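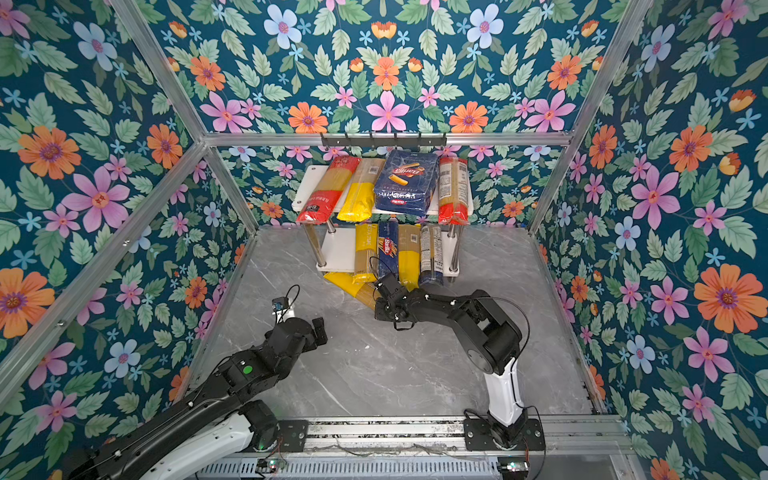

Fig. 4. The two-arm cell during the shelf demonstration, with one packet on the floor in front of the shelf.

We use cookies to remember your settings and to count page visits. Accept | Manage choices

4. Running the shelf demonstration at an open day

This section covers the Guken two-arm cell as set up for visitors at the Ostudthorpe workshop. Read section 3 (power and emergency stop) first. The person running the demonstration must have done a full run alone before doing one with visitors present.

4.1 Preparing the cell

1. Switch off both arms at the main switch and wait until the joints are still.
2. Wipe the marble-pattern floor with a dry cloth. Scuff marks do not affect the run.
3. Place the two-tier shelf near the back of the floor. Check that it does not rock.
4. Stand four packets of pasta on the upper board and four on the lower. Mixed colours and brands are fine. Packets may lean a little.
5. Keep the hooks on the back rail empty.
6. Check the loose wires that run across the track between the arms. Move any that could be caught when an arm turns.

NOTE: The patterned wall covering stays up for open days. If a panel is changed, repeat the camera check in section 2 before the next run.

CAUTION: Do not use packets that have split. Spilled pasta gets into the slots of the track cover and has to be picked out by hand.

4.2 Setting the visitor line

7. Put the floor tape 2 metres from the front of the track.
8. Stand the barrier posts on the tape. Leave a gap at one end for the operator only.
9. Put the emergency stop on the operator's table, with the cable behind the barrier.

A group of up to 20 can see the shelf from behind the line. For larger groups, run the demonstration twice. School groups on a Saturday are usually better split in half anyway, as the smaller ones can't see over the front row.

4.3 Running the demonstration

10. Switch on at the main switch. Wait for the arms to finish their start-up check.
11. Load the program SHELF-A from the Gilani control panel.
12. Set the speed limit to 280 mm per second. The panel will accept 300, but keep that setting for closed sessions.
13. Tell visitors that the arms are about to move, then press Start.
14. Watch the grippers, not the screen. Keep one hand near the stop.
15. When the program ends, press Hold before answering questions.

4.4 If a packet falls

A packet lying in front of the shelf does not always stop the run. The right arm can reach the floor there as well as the lower board.

16. Let the arm try once.
17. If it misses, press Hold, then switch off at the main switch.
18. Stand the packet back on the shelf by hand and start again from step 10.

WARNING: Never reach into the cell while the program is running or on Hold. Do not let a visitor pick up a packet for you.

4.5 Closing down

19. Send both arms to the park position and switch off.
20. Count the packets back into the box and fill in the run sheet. Sheets from the October open day onwards go in the Dudov folder.

Related pages
Section 2: Camera check and lighting
Section 3: Power and emergency stop
Section 5: Cleaning the track
Spare parts for the Guken cell

Comments (3)

benchtop_j
Step 12 could say that the speed goes back to the default after a restart. Had to set it again after every fallen packet.

Workshop2
Does SHELF-A work with six packets? We only had six left by the afternoon.

benchtop_j
Yes, but leave the gaps at the right-hand end of each board.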